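Ponstead Boards > Old Systems > Disks and file systems

Swap file on a CF card, good idea or not?

tarnholm
Oct 10, 2020
Hello all. English is my second language, so please ask if something is not clear. I have an old tower with 185 MB of usable memory and a CF card in an Ellitz adapter in place of the hard disk. Since August I use it every evening, mostly for mail and for writing. When I open the Bona browser with more than two pages, the system starts to swap and everything stops for 40 seconds. My question is whether I should leave the swap file on the card, or put it on the old spinning disk, which is slow but which I do not mind to lose.

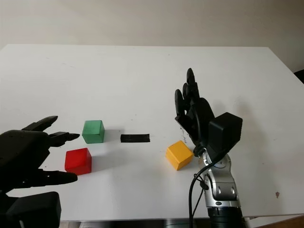 Cubes on the white table.

kiln_and_co
Put it on the spinning disk. Cheap CF cards have poor wear leveling and a swap file writes in the same area again and again. I killed two cards this way.

mossback40
I don't agree with that. I have had swap on a card for 10 years in a machine that is on all day, and it still passes every check. How old were your two cards?

kiln_and_co
Old, I admit, and the cheapest in the shop. But tarnholm didn't say what card he has either.

tarnholm
It is a Grube card, the industrial type. The seller wrote "for continuous use" in the listing, but I could not find a data sheet.
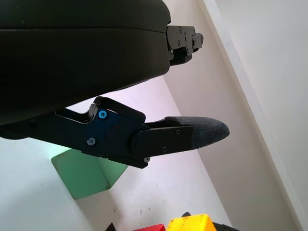

pellworm

Before you move anything, check which transfer mode the adapter is using. A stop of 40 seconds is too long for a healthy card, even with heavy swapping. My Ellitz fell back to PIO mode because of a bad cable, and I blamed the memory for weeks. The boot log will show it. Look for the line with the drive name.

mossback40
Good point, I'd forgotten about the cable. Also turn off the browser's disk cache while you test, or you measure two things at once.

tarnholm
Thank you, pellworm. I looked in the log and it says PIO 4. I have ordered a shorter cable with 80 wires. Until it comes I moved the swap file to the spinning disk, and the stops are now 10 seconds, so it was the card side which was slow.

kiln_and_co
So leave it there! Problem solved.

pellworm
I would still try the card again with the new cable. The spinning disk is noisy and it will not live forever. Please post the new log line when you have it.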